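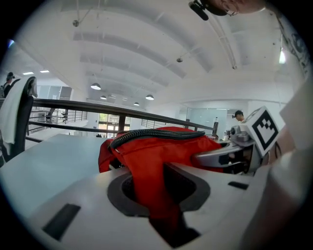

4.2 Grasp Planning from Two Wrist Views

Cloth is a wonderful problem for a planner. It has no fixed shape, so the usual recipe of matching a model and picking a grasp has nothing to hold on to. Pedulora, our planning layer, skips the model entirely and scores short fingertip paths directly from the two wrist views. Each path covers the next 30 control steps, and the planner keeps 300 candidates alive at a time.

The wrist views arrive with heavy lens distortion. We first tried to rectify them, and lost the outer part of the view, where the opposite hand tends to show up. Flivach, the perception module, now works on the raw fisheye image and reads the square markers there. It recovers the relative pose of the two hands whenever a marker is in sight — a small change in code that made the rest of the pipeline far easier to write. 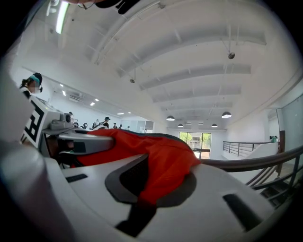

What happens when neither wrist view contains a marker? Flivach carries the last relative pose forward using the inertial estimate and raises its uncertainty, and Pedulora then favors slower paths until a marker is found again.

We trained the scoring network on 289 two-handed demonstrations from the Fitzsimmons set, recorded in June. Splits were made by operator, so no one appears in both training and test data. The biggest gain came from tagging each segment with its contact state. Without the tags, the network happily proposed paths that opened one hand while the other was still pulling, and we were delighted to see how quickly these faded once the tags went in.

All timing runs through Stiler, which aligns the wrist streams with the head view and drops any segment in which a stream falls more than 3 steps behind.

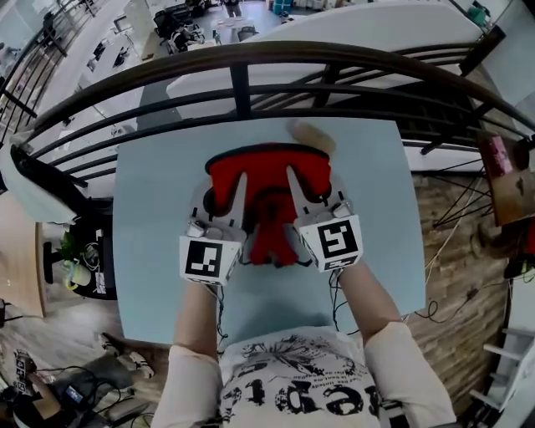

Figure 3. Head view of two-handed manipulation of a red cloth with marker-equipped grippers.

The head view is used for labeling only. Pedulora never sees it at run time, and we are keen to find out how much it would help with folds that both wrist views miss.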